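How to Throw an Awards Night Watch Party

Music awards run long, so a little planning pays off!

1. Clear a table for ballots and put out one basket to collect them. 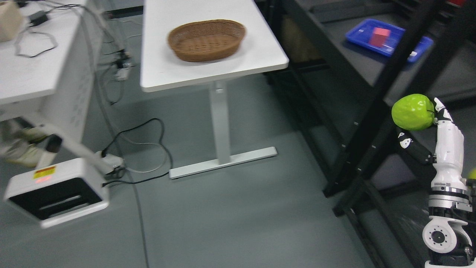

2. Print the nominees. Ours ran to 33 categories, so pick your favorites.
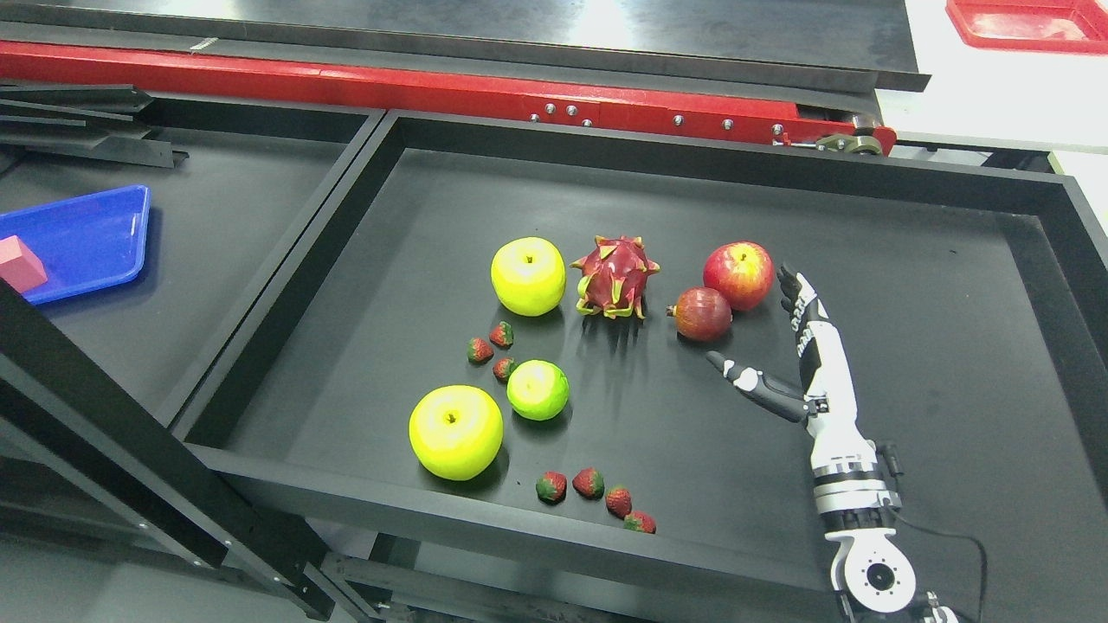 Fruit on a black tray

3. Build a playlist with a song from every nominee. 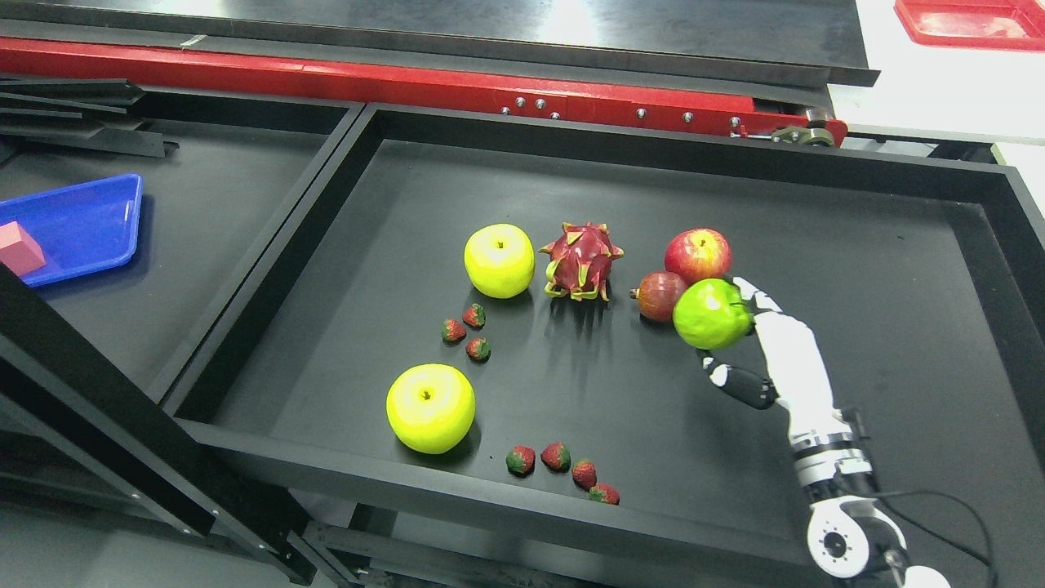 Scoring is the best part! Give one point per correct guess and three for Best New Artist. Break ties with a silly bonus, like guessing how many strawberries are on the tray. Seema Bhatt won ours that way in February.

Read the winners out loud during the ads,

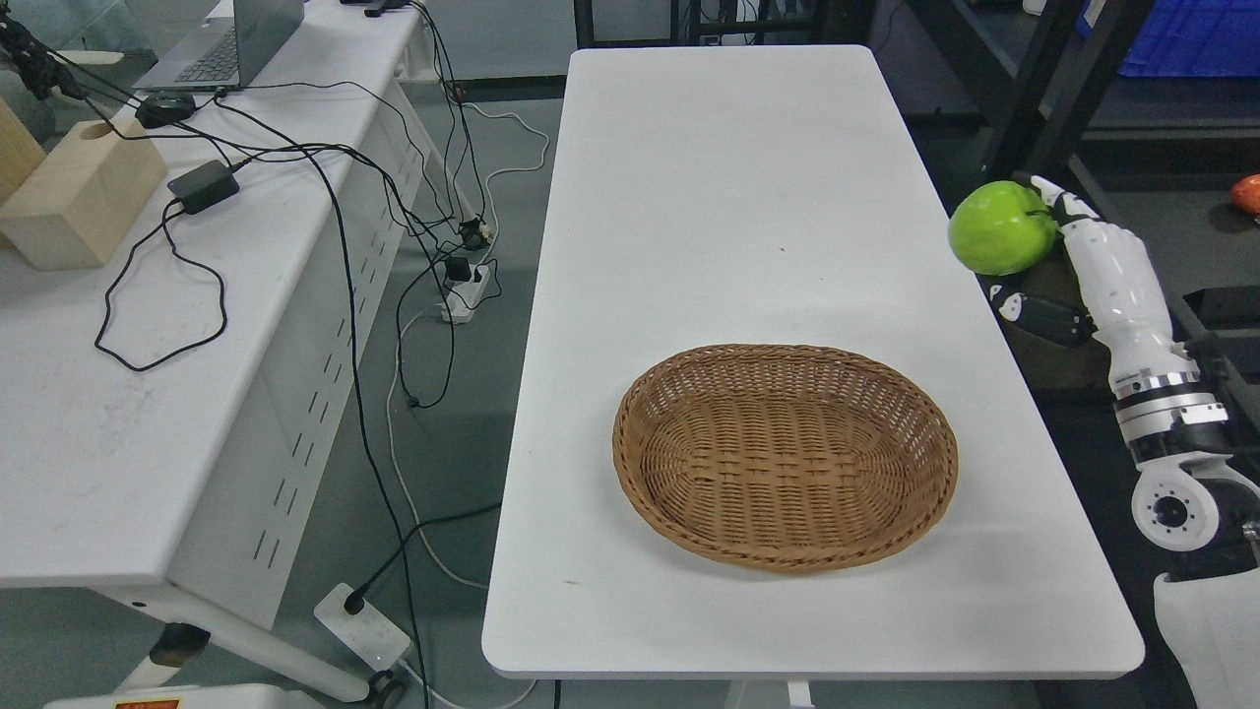
and keep the playlist going until the last trophy.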